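Home Posts Replies Media Likes
Vittoria Gatti
July

Clearing out the break room cupboard this month. I started with the small stuff, which all went on the big table with the yellow gingham cloth. A thread, mostly so I remember what I decided.

Paper cups first. We had a carton of 100 from Zadonia and another bag already open behind it. The flowered ones are my favourites, so those stay at the front.
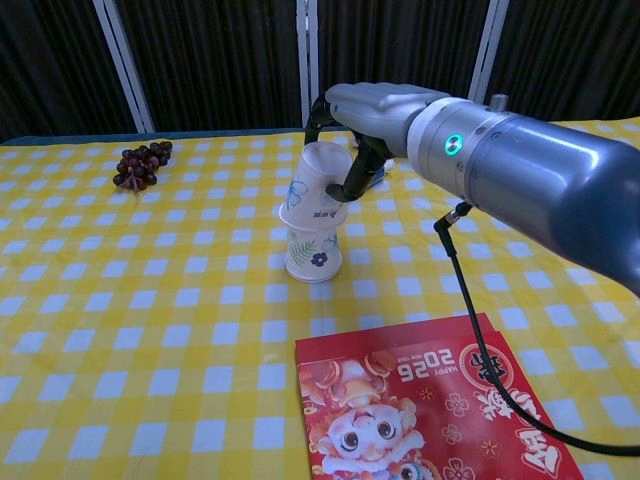 PAPER AND DISPOSABLES

Cups get stacked by pattern if there's time, by size if there isn't. Anything with a crushed rim goes in recycling. Samuele wants to move everyone to mugs and he's probably right, but we own 5 mugs and there are 15 of us.

Next, the things that aren't kitchen things. Toothpaste keeps turning up in with the tea. I'm giving it a basket by the sink – if it's yours, please take it home by the end of July.

Rope goes to the garage shelf. Tie it in a coil before you put it away. Kristof spent most of a lunch hour on the last tangle.
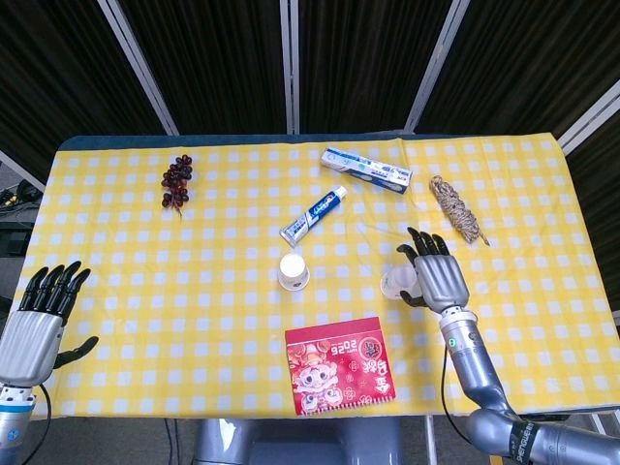 Fruit doesn't go back in the cupboard at all. Grapes live in the fridge, in the bowl with the lid, and whoever finishes them rinses the bowl.

The cloth washes at 40 with the tea towels. It's a bit short for that table but I like the colour, so it's staying.

Still to do: the drawer with the batteries, and the shelf Adelmo calls the archive. If anyone knows what the Mindik lids belong to, tell me before I toss them. I'll get to the rest after lunch tomorrow.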